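Search reviews...
6 min read
14 comments · 37 shares

Two arms on the kitchen table: a month with the Pratance bench kit

May 2025

I should say first that I paid for this myself, second-hand, from a chap called Bram Verschueren who'd bought two and only had room for one. So no freebies, no discount code, and Pratance have no idea who I am (hello, if you're reading, please fix your manual).

What you get is a pair of small arms, each with a gripper, and a long black plate that they both bolt on to. You also get power bricks, more cable than you'll believe, a bag of screws and a booklet. The idea is that you teach the arms little jobs at a table by steering them through the motions, save the run, and play it back. After enough runs the software has a go at smoothing them all together. It's sold to colleges and keen amateurs, and I'm the second sort, with a day job in lettings at Hindwood.

Putting it together took me a whole Saturday. The booklet says an afternoon! The links themselves are lovely, nicely finished white curves that feel solid in the hand, and every screw went in straight. Where I lost the time was the plate. There are two sets of holes for each base and the drawing shows you one of them, from underneath, with the arm missing. I put the left arm on back to front, wired it, calibrated it, and then watched it try to shake hands with the wall. Off it came again. My advice is to dry-fit both bases before you go anywhere near the cables.

The calibration is much better. You move each joint to its stop, press a key, and it chirps at you. Ten minutes an arm once you've got the knack, and it remembers after a power cut, which my old Wimetti never did.

Now the Wimetti. I had one for two years and I was fond of it, but it was a single arm and it wobbled like a blancmange at full stretch. The Pratance pair are in another class. I ran the same pick and place 200 times over one bank holiday weekend, moving a cork from one saucer to another, and lost the cork eleven times. Most of those were in the first 40 goes, before I'd slowed the wrist down. With the Wimetti I'd have been crawling under the sideboard every five minutes.

Two arms also means you can do things like hold a jar with one and fiddle with the lid with the other. I've managed that with a jam jar (empty, I'm not daft) and nearly with a pill bottle. Folding a tea towel is still beyond me. Lok-yiu Kao on the owners' forum has hers doing it beautifully, so I know it's me and not the kit.
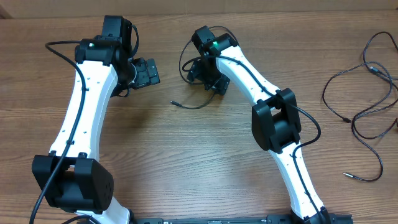 My biggest grumble is the cables. They run down the outside of the links and there isn't a clip in the box, so you end up either buying your own or living with loops. I've also got spare leads all over the table because the ones supplied come in two lengths, too long and far too long. Kuo-hua Lui, who teaches on the same kit out in Abu Hammour, uses strips of hook and loop tape and says his students have snagged a lead exactly once. I've ordered a roll.

Second grumble, the grippers. Fine on a cork, fine on a wooden block, hopeless on anything shiny. A bit of rubber from a bike inner tube sorted mine out, but at this price I'd like to see a set of soft pads thrown in.

Noise is all right. It's a sort of purr, and I can have the radio on. The status lights are green when all's well and they're bright enough that I drape a cloth over the lot if anyone's sleeping on the sofa bed.

Support was a mixed bag. My first email went unanswered for nine days, then a very patient man called Rimantas Hunt rang me up and stayed on the line until my right elbow stopped grinding. It was a loose screw. He posted me a bag of 40 spares, so I'm set for life.

Would I buy it again? At the second-hand price, yes, like a shot. New, I'd wait for a sale or see if a club would go halves.

Good: sturdy links, easy calibration, two arms that play nicely together
Bad: the booklet, the leads, slippery grippers
Score: 8 out of 10

Adel Alaoui

14 comments · Share this review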